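Mixed bottles and cans: does leaving the cap on matter, and do labels have to come off?

7 March 2021, posted by drurkine_flats

I look after the recycling for a small building on Rutherford Street. Our hauler is Trisero, and their sheet says "containers empty, caps per local rule" without stating the local rule. The city page has not been touched in a long time and still says caps off.

Since September we have had two pickups rejected. The tag left on the cart both times had the box for "contamination" checked and nothing written on the line next to it. The only things that go in are drink bottles and cans, emptied into the cart from the small bins on each floor.
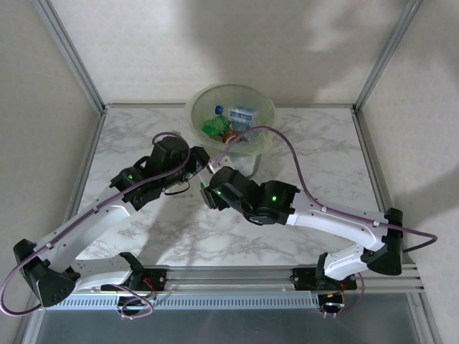
Bottle and loose cap in the same bin.

What I would like to know:

Are caps supposed to be on or off for a single-stream sorting plant? Does a plastic sleeve label on a clear bottle count as contamination? Should bottles be crushed?

I have read opposite answers to all three. Some pages say a capped bottle can burst in the baler, others say a loose cap is lost to the landfill. I am not asking about deposit returns, only the curbside cart. The building has a 96-gallon cart and one pickup a week.

jika_west

Caps on, if the plant was built or refitted in the last several years. The reason is mechanical. Early in the line the material goes over a screen, usually rotating discs or a drum with holes, and small items fall through with the broken glass and grit. A loose cap is small enough to fall through. A cap screwed onto a bottle travels with the bottle to the optical sorter and is baled with it.
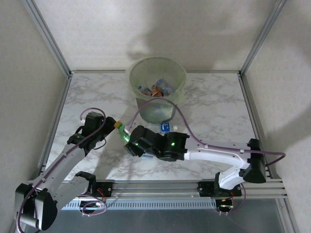

At the reclaimer the bales are opened and the bottles are ground into flake, cap and all. The flake goes into a water tank. PET is denser than water and sinks. Caps are normally polypropylene or polyethylene, both lighter than water, and they float off the top as a separate product. The older caps-off rule dates from plants that had no use for that second product and from balers that had trouble with trapped air.

Sleeve labels are a different matter. A wraparound label covering a third of the bottle does not cause a problem. A full-body shrink sleeve can, as the infrared sensor reads the surface it sees, and if the sleeve is a different resin from the bottle the item may be kicked to the wrong stream. If the sleeve has a perforated strip, tear it off. If it does not, leave it and let the sorter deal with it.

Crushing: press some air out and put the cap back on if you want to save room. Do not flatten a bottle into a disc. Flat items tend to ride with the paper.

None of this explains your tags. In my experience a rejection on a building cart is nearly always liquid or bags. A driver looking into a cart from the top will not notice caps.

trisero_customer_354

caps off. the sheet we got says off. been doing it for years and never had a tag

rutherford_b

The sheet mentioned above may be for a different district. Trisero runs two routes here and they go to different plants. Call and give them the route number from the cart lid. Mine is 174 and I was told caps on, labels on, no bags of any kind.

I agree with the first reply about bags. Ask whether your floor bins are being tipped out or whether the liner is being lifted out, tied and dropped in whole. A tied liner is treated as trash on my route even when you can see through it. Film wraps around the disc shafts, and the line has to be stopped to cut it off.
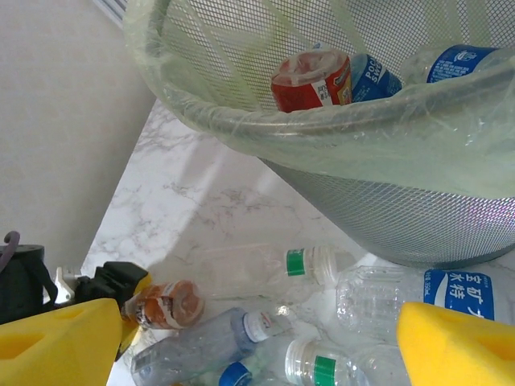

drurkine_flats

I asked, and the liners have been going into the cart tied. I had assumed they were being tipped. I called with the route number as well, and ours is caps on. They could not tell me what the two tags were for, only that the driver's note is not kept past 30 days. We will tip the bins loose from this week and reuse the liners until they tear. I still have no answer on shrink sleeves from the hauler, so I will go by the perforated strip.

jika_west

One more point on liquid. A half-full bottle with the cap on is worse than an empty one with the cap off — it is heavy enough for the air jet at the optical sorter to miss it, and it goes off the end with the residue. Empty first, then cap. A rinse is not required for water or soda. Milk and juice bottles should get one.

Last updated: 5 days after posting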